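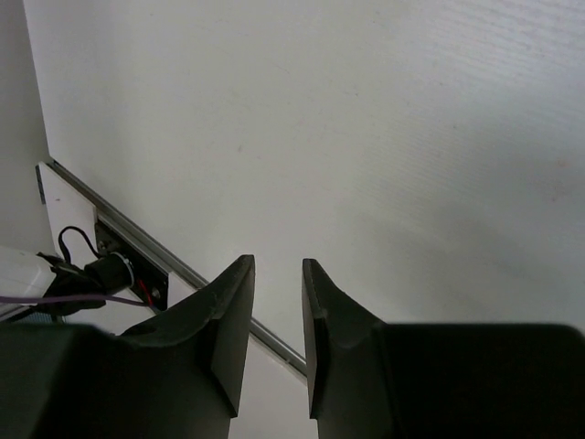
## 4.2 What changed at the packing bench

**Figure 3.** The bench from the wrist camera, fingers open, nothing between them. Rail and cable loop at left. Small marks on the white top.

Site: the Cilport packing room, one shift, 7 packers. The arm took over placing small parts, which used to be done by hand. We interviewed six of the seven; the other had moved to the Tenero line by August.

Main finding – the work did not shrink, it moved. Before, a packer picked, placed, closed, labeled. Now they load trays, watch, clear stops, wipe down. Wiping came up in five interviews without us asking. Specks and stains like those in Figure 3 never bothered anyone when people did the placing. With the arm, packers said, a mark on the table could be taken for a part, and then somebody has to walk over and look. We did not test wether marks really cause stops. The stop log has no field for it.

Pace was the second theme. Packers used to set thier own, faster before lunch, slower after. Under the new setup the tray comes back when it comes back. Two liked this (less sore wrists). The rest called it waiting. Marwan Zoubi, shift lead: "I used to train hands. Now I train people to notice things."

Cables a smaller point but worth recording. Packers were told not to touch the loop near the mounting plate, and most kept well clear of that end of the bench. So a stretch of good worktop goes unused during a shift. Not in the Aquino layout plan, which counts the full surface as shared.

Stops: nearly 200 logged over the study period. Most cleared by the packers themselves, no technician called. None of this time shows up in the job description – see 4.3 on pay grades.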